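首页 发现 长帖 消息 登录

2020年2月13日 · 阅读时间 14 分钟

朋友问我单位上机器人以后是什么感觉，我在对话框里打了半天又删了，干脆发成一串。我在 Colport 的礼篮车间上班，装篮子，装了快六年。话会有点碎，想到哪发到哪。

先说礼篮是什么活。客户下单一只篮子，里面放果酱、饼干、茶、一条擦碗布之类，我们从货架上拿齐，摆进去，垫好纸，裹上玻璃纸，系蝴蝶结，贴卡片。听着像过家家。旺季的时候你就知道过家家也能把腰过坏。

车间里装篮的一共 17 个人。机器来之前是 17 个，机器来之后也是 17 个，这点先放在前面，省得有人看到一半来安慰我。

当然，公司宣布的时候没有先放在前面。Christos Chatzigeorgiou 是我们经理，他开会讲了二十多页幻灯片，讲到倒数第二页才说“现阶段没有裁员计划”。“现阶段”三个字他念得特别轻，像怕惊动它。

散会之后大家都不说话，排队接咖啡。有人问了一句，那个机器喝不喝咖啡。没有人笑，不过排在后面的几个人都抬头看了一眼咖啡机，好像在确认它暂时还站在我们这边。

机械臂是去年 6 月进场的，供应商叫 Eltano。来了三个木箱，两台装好，一台当备件。备件那个箱子到现在还放在消防通道旁边，贴着一张“勿压”，上面压着四个纸箱。

分配给它们的活：空篮上台，把篮子摆正，把几样形状规矩的东西放进去。剩下的归人，包括垫纸、软的东西、瓶子、玻璃纸和蝴蝶结。蝴蝶结机器做不了。这句话我们班组里的人一年之内至少各说过一遍，语气跟报天气差不多。

我以前以为机器人进车间，第一天会很壮观。第一天是 Zoltán Bakos 一个人蹲在地上找一根网线。他是 Eltano 派来调试的，蹲了一上午，中午吃了我们食堂的鱼，下午继续蹲。

第二天机械臂动了。它伸出去，停在篮子上方，想了一下，又缩回来。我旁边的人说，这不就是我刚来那天吗。

篮子是真难伺候。纸箱有平面有直角，你让机器夹纸箱，它能夹一整天。藤编的东西每一只都长得不一样，边是歪的，有的地方鼓出来一根条，底还不平，放在桌上会自己晃。采购那边的说法是“手工质感”。调试那边的说法我不方便转述。

Zoltán 问过我们，你们拿篮子的时候是怎么拿的。我们十几个人站在那儿，谁也答不出来。就，拿啊。后来他让我们一个一个拿给他看，他在本子上记。我才知道我一直是先用小指勾边，再用手掌托。六年了，第一次有人关心我的小指。

这件事我后来想了挺久。你手里有一门手艺，你自己不知道，等有人要把它抄走了你才知道。抄走的时候人家还挺客气，说谢谢。

不过公平地说，他抄得也不怎么样。我的小指没有被完整继承。机器现在的办法是两根手指张开，从篮沿上卡下去，一根在里一根在外，夹住，提一下，不行就松开换个地方再夹。我们管这叫“它又在挑”。

Myrtle Pruitt 是车间里做得最久的，什么篮子她瞄一眼就知道哪边重。头一个月她每天下班前绕过去看机器一眼，看完说一个字：“慢。”说完打卡走人。

慢是真慢。头一个月两台加起来，一个班出的篮子还没有 Myrtle 一个人上午装得多。但它不去厕所，不请假，也不会在旺季前一周突然想通了要回老家开店。经理看的是这个。

培训也有，半天。讲的人用了很多次“协作”。我理解的协作是两个人抬一张桌子，一个人喊一二三。机器那边没有人喊一二三，它动就动了，你自己看灯。绿灯可以伸手，黄灯想想，红灯把手拿回来。

我背得最熟的是第三条。

软件叫 Ziveo，装在工位边上的平板里，哪一单放什么、放哪个位置都由它派。以前单子是纸的，夹在篮子把手上，字小，咖啡洒了就只能靠猜。现在字大了，洒上咖啡也能看，就是它喜欢在你两只手都占着的时候弹窗问你“是否确认”。

是否确认。我确认。我用鼻子确认过，屏幕认鼻子的，供各位参考。

再说说活具体变成了什么样，因为外面的人老觉得要么是机器全干了，要么是机器什么也没干。都不对，中间那块很大，我们现在就住在中间那块里。

以前我从头到尾装一只篮子。从空的到系好结，是我的。装得好看，我会转一下，看一眼，再推出去。现在篮子到我手里的时候，里面已经有了一部分东西，我接着往下装。有点像天天给人续写作文，开头都是同一个人写的。

开头那位的文风是：准，但是不看气氛。位置分毫不差地放在指定的格子里，标签朝哪边它不管。所以我每只篮子接过来第一个动作是把标签转到前面来。这个动作 Ziveo 里没有算工时。

我跟班组长 Socorro Grajales 提过，她往上报了。报上去三周，回复说“已纳入后续优化”。我翻译一下：还是你转。

Socorro 自己也不容易。她以前管人，谁跟谁别排一个班，谁腰不好别搬底层的货，她心里有一本账。现在她一半时间在看平板上的曲线，曲线往下掉了她要写原因。有一次原因是“篮子太像篮子”，她真这么写的，我在旁边看着她点了提交。

那批篮子后来换了，原因栏也换成下拉菜单了。

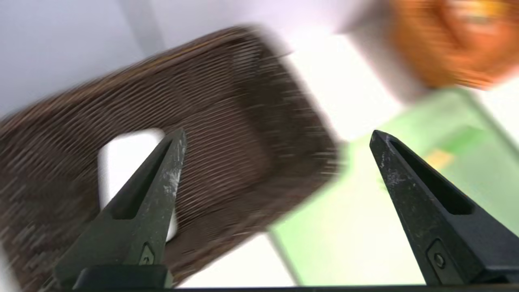 工位上的夹爪和一只棕色藤编篮，早班。

说到夹爪。新来的时候是乌黑乌黑的，哑光，看着挺贵。用到后来外侧全是一道一道的小白印子，跟我那把剪刀差不多。我看到它磨花了以后，心里对它的态度好了一点，具体为什么说不上来。大概是觉得它也在上班。

那两根手指中间是镂空的，一条长槽。我问过 Zoltán 为什么要开槽，他讲了五分钟，我听懂了“轻”。

有人给两台机器起名字吗？起了，没起成。先是有人叫它们“大哥”“二哥”，夜班不服，夜班叫另外两个名字，交接本上写得乱七八糟，有一天维修照着交接本去修，修了好的那台。Socorro 发了通知，一律叫一号工位、二号工位。感情就到此为止了。

台面也换过一轮。以前那张旧桌子我坐了好几年，右边桌沿有个凹下去的地方，正好放剪刀。新台面光溜溜的，剪刀往哪放都会滑。我用胶带贴了个小圈，第二天被撕了，说影响识别。我又贴了，又被撕了。我们就这样保持了一段时间的书面往来。

最后的解决办法是给我发了一个磁吸剪刀座，装在立柱上，比我肩膀高。谢谢，我一米五八。

灯也加了，很亮。机器要看得清嘛。以前冬天下午车间里有一种昏昏的黄光，人容易困，但是也挺舒服。现在早晚一个亮度，白墙白台面，我下班出去会觉得太阳不够努力。

噪音反倒小了。我本来以为会吵。机械臂动起来是一种很轻的嗡嗡声，到位之后“咔”一下。以前是十几个人聊天，收音机，有人唱歌，有人骂供应商。现在工位之间隔着护栏，说话得抬高嗓门，慢慢就不太说了。

我觉得这是变化最大的一样，幻灯片里没有。你没法在报表里写“大家少聊了多少句”。Christos 来巡视，站在过道里说，现在真安静，真有条理。他是夸我们。

收音机还在，音量调到最大也只有前三个工位能听见。为了谁坐前三个工位，现在有轮换表。

说点好的。我的肩膀好了。以前空篮子摞在上层，一个班要伸手够上百次，我右肩有两年抬不过头顶。现在空篮由机器那边上台，我一次都不用够。理疗师问我是不是换工作了，我说没有，是有个东西替我够了。

所以别人问我反不反对，我没办法给一个痛快话。我的右肩支持。我的其他部分还在讨论。

Édgar Chambi 开叉车，他的情况正好相反。以前篮子隔一阵送一趟，他有空喝水。现在机器那边不能断料，断了整条线亮黄灯，黄灯亮够 10 分钟就自动给经理发消息。他一天的节奏是那个黄灯定的。他跟我说，他现在做梦还在倒车。

你看，说是给车间减轻负担，负担这个东西其实很会走路，从我肩膀上下来，溜达到叉车上去了。

旺季是真正的考试。去年年底来了一个大单，客户 Havlíček，给员工发年礼，一张单子 148 只篮子，全一样，后天要。换以前就是全员留下来，吃盒饭，装到十点，手指头系结系到发麻，最后一只推出去的时候有人会鼓掌。

这次 Christos 特别高兴，因为全一样正是机器喜欢的。两台从早上开到晚上，规规矩矩往里放。前半天非常顺，顺得他在过道里来回走了好几趟，手背在后面。

下午换了一批篮子，供应商说是同款。同款的意思是颜色相同、价格相同，篮沿高了一指。二号工位卡下去，夹不住，换个地方再夹，再换，转着圈地挑，像在菜市场挑瓜。一号工位看样子也想挑。

Zoltán 那天不在，打电话过去，他在另一个城市另一家厂里蹲着。他在电话里让 Socorro 改一个参数，改完夹是夹得住了，提起来的时候篮子歪着，里面的东西往一边跑。一罐蜂蜜跑得最远。

那罐蜂蜜没碎，滚到护栏底下。按规定护栏里面掉了东西要停机、上锁、填表、再进去捡。一罐蜂蜜捡了二十分钟的手续。Myrtle 站在旁边看完了全程，这回她说了三个字：“挺稳的。”我到现在不确定她说的是罐子还是流程。

后来怎么办的呢，后来把两台机器停了，护栏门打开，大家进去手装。收音机抱过来了，音量正常就能听见。盒饭也来了，还是那家，还是没有筷子。

装到最后还剩 20 只的时候玻璃纸没了，Édgar 去隔壁仓库找，找回来一卷印着兔子的，复活节剩下的。裁掉兔子用。有一只没裁干净，留了半个耳朵，就那么发走了。客户没投诉。我觉得收到那只的人运气不错。

第二天的总结邮件写的是“在人机协作下按时完成交付”。没有错。人也在，机也在。

邮件里感谢了 Eltano 团队、Ziveo 系统，还有“现场同事的灵活配合”。灵活配合，就是我们十几个人。

我不是要讽刺谁。好吧，有一点。但我也见过 Zoltán 赶回来以后，自己一个人留在二号工位，把新篮子老篮子各拿了一摞，一只一只地试。我走的时候他在试，第二天早班来，参数分成了两套，桌上有三个空咖啡杯。他也是给人干活的。

从那以后每批篮子进来要先量篮沿。谁量？人量。这是一个新岗位，叫“来料确认”，工资多一点点，坐着干，用一把卡尺。抢的人挺多。最后给了 Myrtle。

她现在每天坐在门口，一只一只量，量完贴个小圆点，哪个颜色走哪个程序。她的速度你们可以想象。机器跟不上她贴圆点的速度，她就坐在那儿等，看着它，一句话不说。我要是机器我会紧张。

我呢，报了个内部的班，学怎么给工位做简单的调校。报名理由那栏我写“对技术感兴趣”。真实理由是我想把标签朝向那件事自己改了，等优化等了半年了。

上了几节课，发现改朝向也没那么容易。罐子是圆的，从上面往下看，它不知道哪边是正面。要加一个相机从侧面看，或者让进料的时候就朝好。老师说第二种便宜。第二种就是在前一道让人把它转好。

所以我努力学习了几周，学到的结论是：还是人转，只是换个人转。我暂时没有跟前一道的同事讲这件事。

学这个也有收获。以前机器停了我们就站着等，现在我大概能看出来它卡在哪一步。是没看见，还是看见了没夹住，还是夹住了自己不放心。三种停法不一样。第三种最多。我很能体会。

有新人问我，要不要学系蝴蝶结，反正早晚也会被机器学走。我说学。第一，我听他们说“明年就能做蝴蝶结”已经听了两个明年。第二，学会了过年包礼物特别有面子。第三我当时没想出来，就教她打结去了。

教的时候又碰到老问题。她问我，手指是怎么绕的？我绕给她看，太快了看不清，放慢了我自己不会了。我俩对着一根丝带站了好一会儿。最后我站到她后面，抓着她的手绕了一遍，她就会了。

我想了想，Zoltán 当初也没有别的办法，他只能记在本子上。

评论里肯定会有人问工资。没涨没降，加班少了，所以到手少了一点。这一点也没在幻灯片里。有两位靠加班费还房贷的同事，去年下半年在外面又找了份周边的零工，送花。对，送的花里也有用篮子的。

也会有人问，那你觉得五年以后这个车间还有几个人。我不知道。我连下个月的轮换表都不知道。上一次有人在会上问这个问题，Christos 说“人永远是我们最宝贵的部分”，然后看了一眼时间。

更新一下，刚才写到一半去上班了，现在回来接着发。今天二号工位挑了一上午，原因是有一批篮子圆点贴错了颜色。全车间都不敢说是谁贴的。她自己走过去，撕下来，重新贴，坐回去，拿起卡尺。

Socorro 在下拉菜单里找了半天，没有合适的，选了“其他”。

有人在下面问我剪刀座后来怎么样了。我垫了个脚凳。脚凳上周被评为绊倒隐患，收走了。目前剪刀在我口袋里，请不要告诉 Ziveo。

还有人问那半只兔子耳朵有没有照片。没有，当时手上全是胶。

先发到这儿，明天早班。关于备件那个木箱我还有一整串可以讲，今天上面压到五个纸箱了。

本网站使用 Cookie 以改善您的浏览体验。继续浏览即表示您同意我们的 Cookie 政策。 接受 管理设置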